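Before you let the Jukano cell pick anything soft, please take five minutes over the fingers! Run the jaw in to a narrow gap, look down it with the wrist camera (ours sits a bit sideways, you get used to it), and only then bring it over the tray.

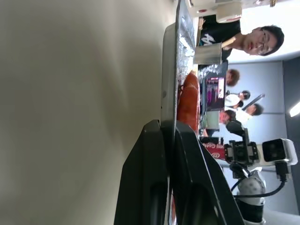

Marek Jireš writes that he'd drop the closing speed to 60 first and leave the force alone until the grip looks even.

I'd go along with that. Save it as a new profile, wipe both fingers, and check the screws again on Wednesday.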